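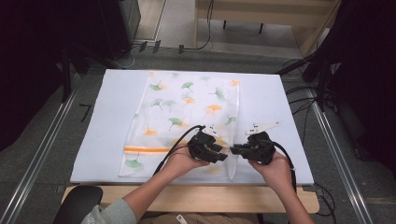

416

Figure 5. Translucent cloth bag printed with green and orange ginkgo leaves.

4.2 Delay and the cost of waiting

The disregard schemes in Flellulthorpe and Troddale were set up to remove old convictions for private, consenting acts between men which are no longer crimes. Both schemes require the person convicted to apply in writing. Neither places any duty on the police or the courts to search their own records. The burden of finding the date, the court and the exact charge therefore falls on applicants, many of whom were convicted as young men and are now well past retirement.

Under the Troddale rules a decision should be given within 90 days of a complete application. The word "complete" has been read narrowly. An application that gives the wrong court is returned, and the period begins again when it is sent back. Several of the men interviewed had their forms returned more than once. One had kept every letter and had arranged them by month; his first application was made in July, and he was still waiting for a decision the following spring. Another withdrew after being asked to explain, for a second time, where the offence had taken place.

Flellulthorpe sets no time limit. Its office treats cases in order of receipt, with an exception for applicants who are seriously ill. The exception is not mentioned on the form, and those who relied on it had learnt of it from the Uritis advice line. Families of men who have died may apply in Flellulthorpe but not in Troddale, a difference discussed further in Section 5.

The Abubakari survey, which drew on roughly 1,000 replies from older gay and bisexual men in the two areas, suggests that fear of delay is less important than fear of exposure. Respondents who had never told a spouse, employer or child of the conviction were the least likely to apply, even where they knew that they would probably succeed. Letters sent to the home address were a common worry. Applicants in both areas may ask for contact by telephone only, although the request must itself be made by post.

It should be noted that the survey did not reach men living in care homes, and that those who had moved abroad were left out of the sample. The figures for non-application are likely to be too low for this reason.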